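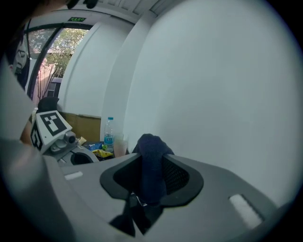 One of the packers at Iruretti said in the first interview that the job used to end when the bin was empty, and that since May it ends when the log is closed. Most of this session comes back to that remark.

## Session 7: Who does what after the change

**Case:** Iruretti, a contract packing firm. Soft goods are sorted and bagged by hand on two lines. Kado supplied the automated line, and Fahmy wrote the training plan.

**Before.** A packer picked an item, checked it, folded it and bagged it. Pace was set by the person at the end of the bench. New hires learned by standing next to someone for a shift or two.

**After.** Folding and bagging moved to the machine. Picking stayed partly manual – fabric bends, bunches up and hides its own edges, and the machine handles a stiff carton far better than a sock. Staff now spend part of each shift on three kinds of work:

- demonstrating grasps with a hand-held gripper
- clearing stops on the line
- marking failed picks in the log

Demonstrations run in blocks of 30 minutes. A full set is 100 grasps per item type.

### Points from the interviews

There were 19 interviews. Pay grades had not been changed when they were held, although the tasks had. Several people liked the demonstration work because they could sit down. Others said it felt like training a replacement, and the supervisors had no prepared answer to that.

Skill is harder to see now. A good folder was known by everyone on the bench. A person who writes clear log entries is known mainly to whoever reads the log.

### Reading and task

Read the Zenov chapter on job redesign, sections 2 and 3 only. Then write one page: which of the new tasks should count toward a pay grade, and who should decide? Use the interview extracts – general opinion will not be marked. Bring a printed copy to the next session.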